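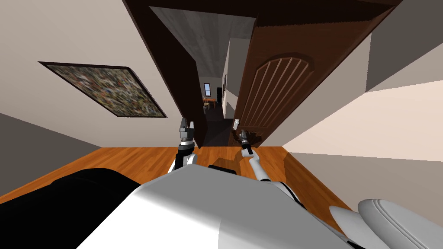

Search tickets
Go

Ticket 461 — Invoice export drops the last page
Status: open, waiting on vendor
Opened: Aug 1, 2025
Product: Flurnine desktop, connected to Pukell storage

Monthly export from Flurnine should give one PDF of 40 pages. We get 39. No error, no warning, and the log says "completed."

Update 1
Support says to clear the cache and restart. Did both. Still 39 pages. I had my doubts, given that the same advice was handed out in May for a printing problem it also didn't fix.

Update 2
Was told the missing page is "probably blank." It has the totals on it.

Update 3
Saved to the local drive instead of Pukell. All pages present. Ran it 3 times, same result each time. Support now says this proves the fault is with Pukell. Maybe — but a plain file copied to the same Pukell folder by hand arrives complete, so I'm not ready to blame the storage yet.

Update 4
Bogdan office tried it on their machines with the older build. Full export, straight to Pukell. Asked support what changed between builds. Reply was a link to the release notes, which say "improved export speed." Faster by one page, I guess.

Update 5
Offered a patch that "should" help. Not installing it on the billing machine until someone says what it changes. Workaround for now: export locally, check the page count, then copy over.

Please don't close this again for inactivity.

Recent tickets
296 — Bunirine login loops after password change
Flurnine: date column sorts as text
Pukell folder shows wrong free space
Bogdan office: scanner prints cover sheet twice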